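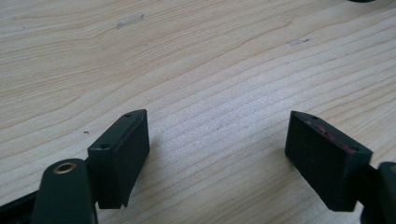

Jaws fully open over the bench top, seen from the camera on the hand-held gripper.

Gripper width from wrist camera only - calibration drifts between sessions

Asked by tarn_edge
Posted November 6, 2019
Tags: hand-held gripper, imitation learning, calibration, camera

I'm trying to reproduce the width estimation step from the Korico method for a small study. We record demonstrations with a hand-held gripper and want the jaw opening at every time step without putting an encoder on it. The method takes the opening straight from the camera, as the fingers are always in view at the bottom of the picture.

My version goes like this. I find the two small holes on the top of each finger, take the one nearest the inner face on each side, measure the distance between them in pixels, and map that to millimetres with a straight line fitted from two positions, fully closed and fully open. Fully open is 80 mm by calipers.

On the day I calibrate, it is fine. The next session it isn't. With the jaws hard against the open stop I get readings that are 2 mm short, and mid-range is worse. I have 355 demonstrations recorded and would like to keep them if I can.

Things I have tried:

Refitting the line on the new session. Works for that session only.

Locking exposure and white balance. No change.

Masking out the table. We record on pale wood with quite a strong grain and I wondered if the detector was catching on the dark bands. It isn't, the hole positions look right when I draw them over the video.

The fingers are near-black, on pivoting arms with a brass bushing. The camera mount is printed. Is a straight line simply the wrong model, or is something moving?

Answer 1 (accepted)
by Alaric Mercado

Both, I think, and they need separating before you fix either.

Start with the model. If the fingers sit on pivoting arms, they may not travel in a straight line parallel to the image. On a lot of these linkages the tips move slightly towards or away from the camera as they open, so the pixels per millimetre change along the stroke. A line through the two end points will be right at the ends and wrong in the middle. Your mid-range error fits that. Cut a set of spacer blocks, close the jaws on each one in turn, and fit a quadratic or just use a lookup table. We used spacers in steps of five millimetres and the table was good enough that we never went back to it.

Then the drift. The fully open reading should not change if the stop is rigid. If it does, the camera has moved relative to the fingers or the focus has changed. Lock the focus if you have only locked exposure. After that, look at something that belongs to the gripper body and doesn't travel with the fingers. Plot its pixel position at the start of every recording. If it jumps between sessions, the mount is moving. Ours did, every time the camera came off for charging.

For the recordings you already have, find a moment in each one where the jaws are fully open. Most demonstrations start that way. Treat that moment as 80 mm and rescale the rest of the recording to suit. This corrects the session offset, and the lookup table then deals with the curve. It won't rescue a recording where the mount slipped halfway through, but a plot of the fixed point will tell you which those are.

One more check - measure the opening at the finger faces and not at the holes. They are on the same part but the offset between them changes if the finger tilts.

Comment from tarn_edge: Plotted a point on the body. It moves between sessions and stays put within them, apart from two recordings which I have dropped. Focus was on auto as well. Cutting spacers now.

Answer 2
by lowgear

We had the same on the Lovangate rig and gave up on the holes. Put a printed marker on each finger and use the marker pose. You get depth as well, so the curve stops being a problem. You would have to record again though.

Comment from Alaric Mercado: Fine for new data. Check the markers stay readable with the jaws nearly shut, ours covered each other.

Answer 3
by p_hollin

what camera is it? I had drift in March and it was the lens working loose

Comment from tarn_edge: Lens is tight, I checked that first. It's the mount.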